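Cloth folding (household)

Cloth folding is the practice of reducing a flat textile article, such as a towel, napkin, blanket or garment, to a smaller and more regular shape by laying one part of it over another along a straight line. It is the usual last stage of domestic laundering, after drying and, where done, ironing. Related practices include rolling, hanging and bundling.

Surface

Folding is done on a flat support, in the air, or against the body. A flat support gives the most regular result. Tables, beds, ironing boards and padded benches are all in common use. The support should be larger than the article when fully opened, or the overhanging part will pull the rest out of line by its own weight.

A bare polished surface allows light fabrics to slide. Covering the table with a cloth raises friction and holds the lower layer in place while the upper one is moved. A padded surface has a similar effect, but it yields under pressure, and creases pressed by hand on it are less sharp than those made on a hard top.
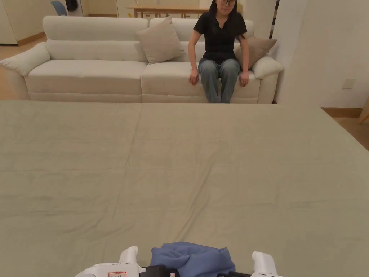 Working height is a matter of comfort. Dining tables are suitable for small articles handled in short sessions. For larger loads a counter is preferred, as it reduces bending at the waist. Sofas and low tables are widely used in living rooms, where laundry is often sorted and folded in the same place.

Initial condition

An article taken from a dryer or basket is normally crumpled, with its corners hidden inside the bulk of the material. Before folding can begin it must be opened. Three methods are described in household manuals:

Shaking. The article is held by two adjacent corners and snapped downward. Suited to towels and sheets.

Edge tracing. One corner is found and the hem is followed with the fingers to the next corner. Slower, but effective on thin fabrics that cling to themselves.

Spreading. The article is dropped on the support and drawn outward from the middle, a little at a time. Used where there is no room to shake, and for articles too heavy to hold up.

After opening, the remaining wrinkles are smoothed with the flat of the hand, working from the center toward the edges. Deep folds left in place at this stage will be carried into the finished stack.

Common folds

Half fold. Two opposite edges are brought together. Repeated at right angles, it gives the quarter fold used for napkins and washcloths.

Third fold. Each side is brought in over the middle third. It hides both side hems and is standard for bath towels kept on open shelves.

Clirkham fold. A third fold followed by two half folds, producing a block that stands on its edge in a drawer. It takes its name from the town of Clirkham, where it was taught in laundry classes. 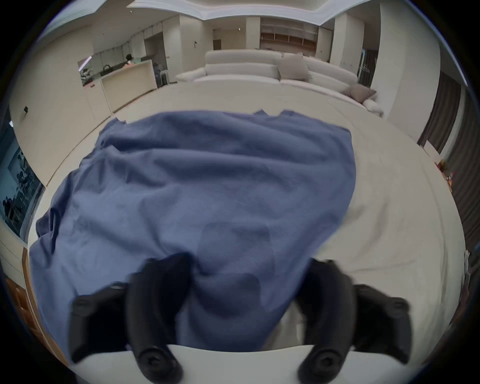 Fabric behavior

Results depend on weight, stiffness and surface texture. Terry cloth holds a loose fold well because the loops of facing layers catch on one another. Smooth woven cotton takes a sharp crease but slips when stacked high. Knitted fabrics stretch along the fold line and should be moved with both hands well apart. Fleece and other springy materials tend to reopen unless weight is placed on top.

The thickness of a folded article grows with each fold. A cloth folded in half three times has eight layers, and in heavy fabrics the outer layers begin to bow around the inner ones, so that the edges no longer meet.

Storage

Folded articles are stored flat in stacks or upright in rows. Flat stacks suit deep shelves; upright rows allow one piece to be taken out without disturbing the others. Articles kept for long periods are refolded along different lines to prevent permanent creasing and wear at the fold.

See also: Ironing; Laundry; Linen closet; Napkin folding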